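The Kubíček Standing Desk, One Month In

I put off buying a standing desk for years. My old one came from a school sale and weighed as much as a small car, and I loved it, but by October my lower back had started complaining every day before lunch. So I gave in and ordered the Kubíček, the plain one with no drawers.

First, the delivery. It came up two flights in a single box, and the box was heavy! Get a friend to help. Mine was Zdislava Malý, who was promised soup and got soup. Putting it together took us most of an evening, mainly because we attached the crossbar backward (the drawing on page 2 is tiny, and I'd left my glasses in the car). All the screws were there, plus a couple of spares, and the hex key is a decent one with a real handle.

Now the good stuff. It's quiet. I can raise it during a phone call and whoever I'm talking to has no idea. The memory buttons work the way you'd hope, one tap and up it goes, and I've set one for sitting, one for standing, and one for my nephew, who does his homework at it and likes it very low. At full height there's a bit of wobble if you type hard. I type hard. You get used to it, but if you draw or do fine work I'd try one in a store first – Darkis had one on the floor in Skasville last I looked.

The top is where I'd knock off a point. It picks up marks if you so much as look at it, and the cleaning spray they sell you for it does no better than dish soap on a damp rag. The cable tray is flimsy too. I took mine off after a week and went back to twist ties, which have never let me down.

I also tried the Kivirley before I ordered, at my sister's place. Nicer buttons, louder motor, and it costs 50 dollars more. If she offered to swap I'd think about it for a second and say no.

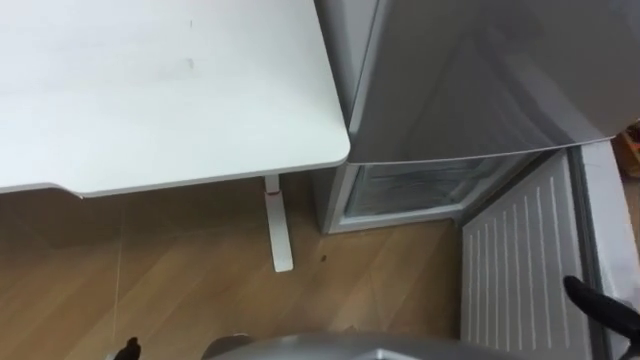

Home & Desk, Issue 20, p. 50

My back, since people keep asking, is better. I stand for the morning mail and again after lunch when I'd otherwise nod off, and I sit for everything else. Get a mat to stand on, too. I skipped it at first and my heels were furious with me.

Four stars, and I'd buy it again, minus the tray.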